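Cetine two-arm bench kit, anyone running one?

pasterport_pete
Looking at the Cetine kit for sorting small plumbing parts. Quote came back at 2391 with both arms and grippers, table not included. Worth it or daft?

Wodimberg
Had ours 2 months. Setup took most of a Friday, manual is dreadful. Arms themselves fine. Cables everywhere, buy ties.

gatevalve17
Daft, imo. At that money get one decent arm. Two cheap ones just means teh calibration twice.

Wodimberg
Disagree. One arm on our job means reaching across the tray all day. Two and each side has its own bin. Valves go pink, rings go blue.

pasterport_pete
How's it on the rings? Ours are thin rubber, a pain even with fingers.

Wodimberg
Slow. I dropped the speed to 20 percent for them and left it there. Pic from our bench, brass valves with the red handwheels still on the tray. 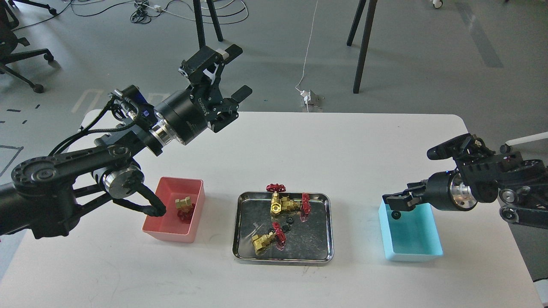

Right arm with a rubber ring over the blue bin, two more on the tray.

gatevalve17
ok tidier than I expected. Still say shiny steel tray is asking for trouble, glare did my camera in. Try a matt one

Wodimberg
Fair, might do. Not had bother so far tho

Comments

Hallgrímsson: Does the price include the grippers or are they extra? Site says both.

pasterport_pete: Included on my quote. Get it in writting.

tinbench: Waiting on mine since October, no reply to emails. Anyone else?

Contact us | © Pasterport forums | Back to top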